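1/ 开个串，讲讲我最近沉迷的一件小事：给家里的餐具重新配色。起因是搬家，厨房小得转不开身，我妈留给我的那一大箱白瓷碗碟根本塞不下，只好狠心筛一遍。筛着筛着就上头了！
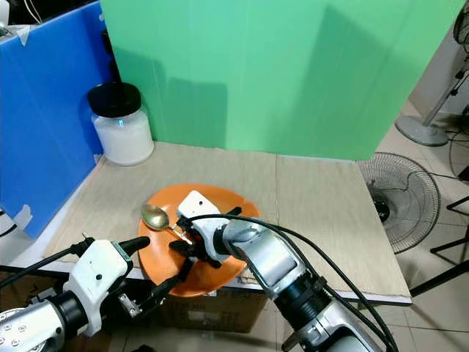
2/ 先说结论：我现在最喜欢的组合是橙色盘子配金色勺子。以前我是坚定的白盘党，觉得白盘子百搭、显干净、拍照不出错。结果用了一个橙盘之后，白盘子突然就变得好无聊啊……（对不起了妈）

3/ 橙色这个东西很妙，单看有点吵，放到浅色桌面上就刚刚好。我家桌子是浅米色的，之前摆什么都灰扑扑，早上七点坐在那儿吃饭跟开会似的。换了盘子之后整个人都醒了，真的，比咖啡管用。

4/ 我喜欢那种边不太规整的盘子。太圆的总让我想起食堂。边缘稍微歪一点点，盛个炒蛋都像是认真做过的。当然也不能歪太多，我买过一个歪得厉害的，汤汁全往一边跑，吃完一看桌上一摊。

5/ 浅盘的缺点也得说：不能装带汤的。番茄炒蛋要收汁收得干一点，咖喱想都别想。我现在浅盘专门放早饭、水果、饺子，还有晚上十一点偷吃的那一口蛋糕。

6/ 再说勺子。金色餐具我纠结了好久，怕俗，怕掉色，怕来客人觉得我发财了。后来在一个叫 Brondotley 的小铺子里看到单支卖的，265 块一套太贵没舍得，先拿了一支试试。嗯，然后第二周又回去拿了三支。

7/ 金色跟橙色放一起是暖的，跟白色放一起反而有点像酒店早餐。这个是崔慧玲（Huiling Cui，我那个学染织的老同学）教我的，她说挑餐具跟挑围巾一样，先看颜色的冷暖，再看深浅。我当时左耳进右耳出，现在每次逛店都在心里默念。

8/ 有人私信问柄细的勺子好不好用。看吃什么！喝粥、吃酸奶很好，轻。挖冻得硬邦邦的冰淇淋就算了，我掰弯过一支，现在它的工作是给花盆松土。

9/ 保养：不进洗碗机，不用钢丝球，不跟刀叉一起扔水槽里哐哐撞。洗完马上擦。我知道听着很麻烦，但一共就四支勺子，听半首歌的功夫。

10/ 哦对，装东西的罐子也换了一轮。原来那些面粉、糖、淀粉都是袋子夹个夹子，一开柜门就往下掉，掉一次我擦一次地。现在统统倒进白色塑料罐，黑色旋盖，拧紧就完事了。

11/ 为什么不买玻璃的？买过啊。碎了两个。我手滑是出了名的，而且玻璃罐装满之后好沉，放高一点的架子我每次拿都心惊胆战。塑料的轻，掉地上弹两下，捡起来继续用，哈哈。

12/ 但是！一定要贴标签！我上个月把淀粉当糖撒进了豆浆里。喝了一口，沉默，又喝了一口确认了一下。现在每个罐子底下都写了字，瓶身我不想贴，丑。至于把罐子举起来看底这件事显得有多傻，你们不用提醒我，室友已经说过了。

13/ 评论区问背景怎么选。我自己试下来，橙色后面放绿色最好看，一下子就跳出来了；放蓝色也行，凉快一点，适合夏天。红的别试，我试过，整张桌子像在着火。

14/ 顺便说一下预算，免得你们以为我在乱花钱。这轮厨房改造我给自己定的是 1,000 块封顶，盘子、勺子、罐子、两块桌布，大概花了 298 在罐子和杂物上，剩下的主要是盘子。还有点余额，我打算忍住不动它（立个旗）。

15/ 被筛出去的那箱白瓷没有扔！挑了六个最常用的留下，其余送给了楼下的 Harriet Thibodeaux，她在 Plindport 那边租了个小屋，正缺碗。她收到之后给我发了一张全套摆开的照片，我看着居然有点后悔，白盘子在她那张深色桌上也太好看了吧？？

16/ 所以可能问题不在白盘子，在我的桌子。浅桌子配浅盘子，全糊在一块儿了。想换餐具的朋友可以先看看自己家桌面是什么颜色，再决定要不要下单。我是下了单才想明白的，学费已交。

17/ 桌面清理也说两句。浅色的桌子什么印子都看得见，咖喱、酱油、红心火龙果，三大仇人。我的办法很土：吃完立刻擦，擦不掉就用小苏打调成糊糊敷一会儿，再用软布抹。别使劲搓，我搓秃过一小块，现在拿杯垫盖着。

18/ 收纳方面还在摸索。盘子我现在是竖着插的，像唱片那样，抽哪个拿哪个，不用把上面一摞全搬开。架子是 Illel 的，最便宜那款，有一点晃，垫了张纸板就好了。纸箱别急着丢，裁一裁到处都能垫！

19/ 还在犹豫要不要入一个大一号的橙盘，Uzor 家有一款我已经点开看了好多遍。放得下整条鱼。可是我一年也就做两次鱼……你们劝劝我，往哪个方向劝都行。

20/ 有人说我最近发的东西越来越像过日子了。那可不，以前在外面吃饭多，盘子长什么样根本不在乎，端上来就吃。现在三顿有两顿在家，天天面对它们，还是挑个顺眼的吧。

21/ 补充：刚才翻评论，好几个人推荐深绿色的盘子，说盛米饭绝美。好的，我要去看了。余额的事当我没说。

22/ 明天想试试橙盘装凉拌黄瓜，绿的在橙的上面，应该很好看。有什么别的颜色鲜亮的小菜也欢迎丢给我，要简单的，十分钟之内能端上桌的那种！

本网站使用 Cookie 以改善您的浏览体验。继续浏览即表示您同意我们的 Cookie 政策。 接受全部 仅接受必要 管理偏好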